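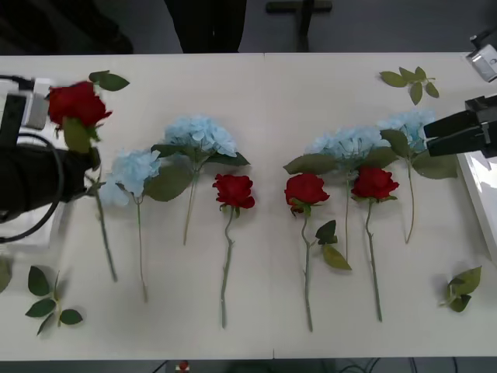
Four roses, four hydrangeas, and the loose greenery, laid out on the white table.

2019-12-29, flower bench

Quiet day in the shop, so I finally got the artificial flowers out of the Flillum box and spread them over the table to see what we've got. I've been putting this off since September, when Danilo Marquez and I agreed we'd do a proper set of stems for the Lemuseck window and then both got busy with other things. So this is me catching up, and Danilo, if you're reading this, your notes on the back of the packing slip are impossible to read past the first line.

What we have is red roses and light blue hydrangeas, plus the little leaf sprigs that come loose. I like the two together more than I thought I would! On paper red and pale blue sounded like a sports team, but the blue is so washed out that it sits back and lets the roses do the shouting. The hydrangeas are much bigger heads, of course, so whatever we do, they're going to set the width of the arrangement and the roses will have to find gaps.

I started with everything flat, heads to the back, stems toward me. I always do it this way now. If you work straight out of the box you grab whatever's on top and then find the bent one at the end, when it has to go right in the middle of the front. Laid out in a row you can see straight away which stems have a wave in them and which run straight, and who has leaves and who doesn't.
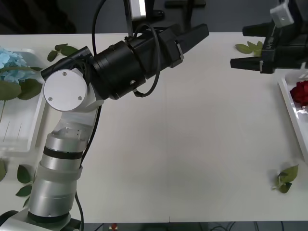
Trays next. I've gone back and forth on whether sorting by color is worth the trouble and I think it is, mostly for the person who comes after. When I do a vase I want to reach left for blue and right for red without looking. The hydrangeas take up a silly amount of room in a tray, leaves and all, and you can't squash them in because the florets crease and then they stay creased (ask me about the Østergaard job, where I spent a whole evening with a hair dryer trying to puff them up again). Head at the far end, leaves spread under it, stem lying down the tray. Anything else and the leaves end up folded.

The loose sprigs I'm leaving on the table for the moment. They wander, and they stick to my sleeve, but if they go into a tray with the big stems they vanish underneath and you forget you have them. I'd like a shallow dish for them. There was one on the Flevness shelf that would do if it hasn't been taken over by screws again.

A note on petals for both of us: pick these up by the stem, low down, never by the bloom. I know the head is the easy thing to grab. The outer petals on this kind are only held on by a dab of glue, and a bit of tugging is enough to loosen them. I keep a little tube of the clear stuff in the drawer, and it takes a few minutes to set, so do any repairs before you start arranging.

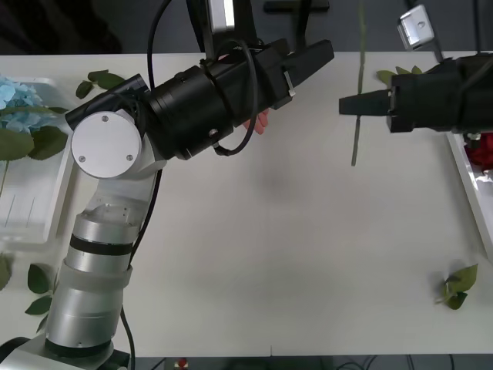

I also tried to decide on stem lengths and didn't get very far. My feeling is to leave the roses long and cut the hydrangeas, so the blue makes a low cushion and the red comes up out of it. Danilo wanted it the other way around, tall blue at the back with the roses tucked in front, and I can see it working in a wide window with light behind. I don't want to cut anything until we've agreed, seeing as you can't put it back on. We could fake it by bending the ends up inside the vase, which is ugly but hidden, and then look at both versions from the sidewalk.

The wire in the stems is stiffer than in the last lot. Good for holding a curve, less good for my cutters, which are on their way out anyway. I'd rather borrow the big pair than fight with mine for a whole afternoon.

One more thing about the roses – they aren't all the same, whatever the box says. Put two side by side and one is tight and a bit ruffled with a completely bare stem, and the other is rounder, with leaves coming off one side. I'd use the bare ones in the middle of the bunch and keep the leafy ones for the outside, leaves facing out.

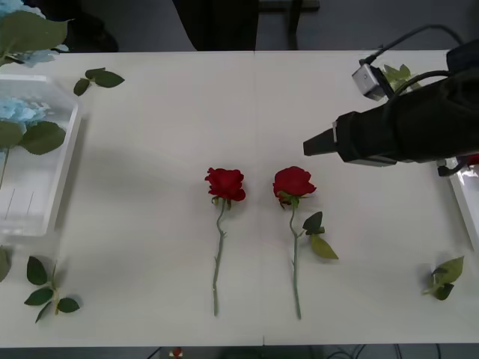 Still to do

Ask Danilo about tall blue or tall red, and get an answer in handwriting I can read.

Find the shallow dish for the sprigs.

Borrow the big cutters.

Check that the 2 vases for Lemuseck have necks wide enough for a hydrangea stem with the leaves still on. If they don't, the leaves come off and go in afterward by hand, and I'll need more tape.

Dust everything with the soft paintbrush before it goes in the window. Dry brush only, the red on the last lot ran.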